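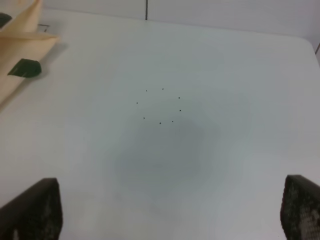 Issue 78, page 50

Arsalan Gilani spends most of his working day moving a gripper by hand. He collects training examples for Prandton, where the current job is cloth. "A demonstration is one person doing one thing one time," he said when we met in April. "Then you do it again with the cloth somewhere else."

His group had 920 demonstrations on disk that week. Gilani had thrown out 200 others. Most of those were too slow, he said, or he had stopped halfway to think. "If I hesitate, the model learns to hesitate. It doesn't know I was deciding something."

He likes a plain white table and the cloth well off in a corner, so that the fingers start open over bare surface and have to travel. The wrist view matters more to him than any other. "I try to work only from what the wrist can see. If I need to lean over and look, that one is no good."

The software, Irov, was written in house. It saves each attempt with a short note, and Gilani types his own. He showed me a few. One read "left finger late." Another just said "no."

Next on his list are towels, then shirts. He wants a second person on the job before the shirts.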